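Progress report no. 3 to the Tsoukalas fund
Project: Pendthorpe gripper comparison
Prepared by Sofia Stergiou, March 17, 2021

In this period we compared the Traketti soft fingers with our older hard ones. The work is wire sorting: the arms must separate thin wires by color and put each color in its own bin. We planned 400 trials and completed 246. The delay comes mostly from the wrist controller, which we had to send back to Lavthorpe for a new board.
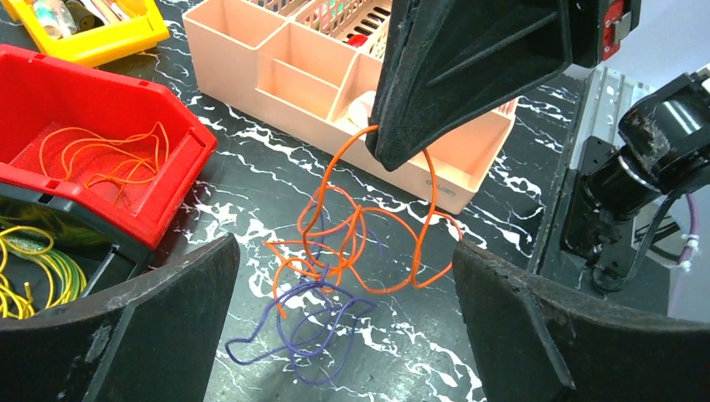
Orange and purple wires tangled together at the gripper.

The mixed tangles remain the hardest case. The soft fingers hold a loop well, but they also catch the loops beside it, and then two colors come up in one grasp. With the hard fingers this happens less often – but they drop more. We now close the fingers in two steps, with a short pause between them, and we will repeat the mixed trials with this setting.

The wrist cameras gave us less trouble than in the last period. We fixed the exposure by hand and stopped using the automatic mode. Shiny bins still confuse the color step when the lamp is strong. 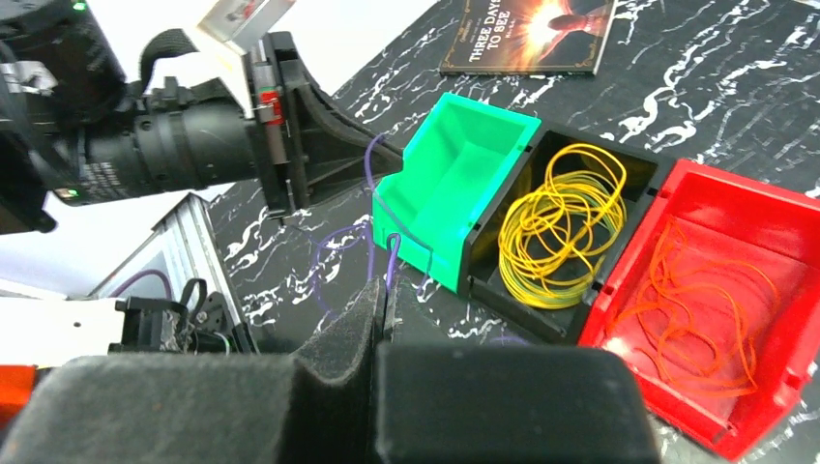 Will the remaining trials need more money?
The present budget covers them. We have 3000 euros left in the equipment line, and the only purchase still planned is a second set of finger pads.

Next steps: finish the trials, send you the full table of results, and decide which fingers stay on the left arm.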